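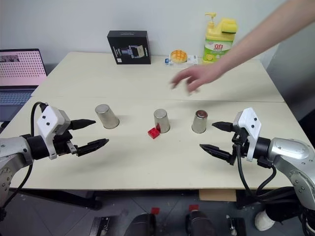 Learning to Write Letters Again

Last updated: November

My grandmother kept every letter she ever got in a cookie tin, and when the tin filled up she started another one. When we cleared out her house in 1999 there were tins in the hall closet, tins under the bed, and one in the laundry room holding nothing but Christmas cards from a dentist. I was supposed to be packing dishes that day and I sat on the floor and read instead, until my aunt came in and took the tin out of my hands (she was very nice about it, but she took it).

I've been thinking about those tins because this fall I started writing letters again, real ones, with stamps. It began when my friend Guilan Xiao moved out to Rengifo and her phone service turned out to be terrible. We'd try to talk and I'd get every third word, and then one afternoon an envelope showed up with my name on it in green ink. Four pages! She told me about the bakery and the hill she has to climb to get to it, and the neighbor's goat, and a book she hated so much she finished it out of spite.

So I wrote back, and oh my, it was hard. My hand hurt by the second paragraph. I also found I had no idea how to start, after so many years of "hey, quick question." I threw away two openings about the weather and then just told her what I'd had for lunch, and after that it went along fine.

I've settled into a little habit now. I write after supper, usually starting at 10 if the kitchen got away from me, with tea and the lamp pulled close. I keep a scrap of paper in my purse all week for things I want to tell her -- the man singing in the pharmacy line, the smell of somebody's wood stove on Skunari Street -- and by the time I sit down there's plenty to say. I've gone through 22 sheets of the good cream paper already and had to order more.

My handwriting is still awful. Guilan says she reads it out loud to herself to figure out the hard parts, and that she's fairly sure I once told her I had "buttered the lawyer." (It was the loaves.)

I bought a cookie tin last week, the blue kind, and ate the cookies over three evenings with some help from my husband. Her letters fit in it if I fold the long one once more. I owe her a reply and I still haven't told her about the plumber, so I'd better go put the kettle on.

Share this post | 10 comments

Get new posts by email. You can unsubscribe at any time.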